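Drotora puts its faith in shredded paper

Drotora says its gift boxes will be "greener" from May, when crinkled paper replaces the moulded trays it has used until now. The firm has given no figures for the paper, its weight or where it comes from. A box of 50 sheets' worth of shred still has to be made, dyed and thrown away by somebody.

Adom Addo, who runs the Rirnoteo gift shop, is unconvinced. "Customers get two small soaps and a bin full of confetti," he said. Drotora did not reply to questions about price.
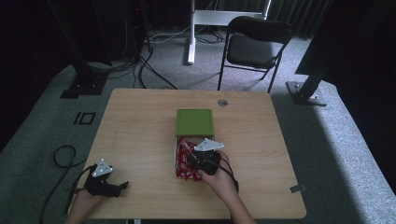
By Ludivine Masson

Red paper shred in an open box with a green lid. Drotora's new range goes on sale at £5 a box more, according to Addo's order form.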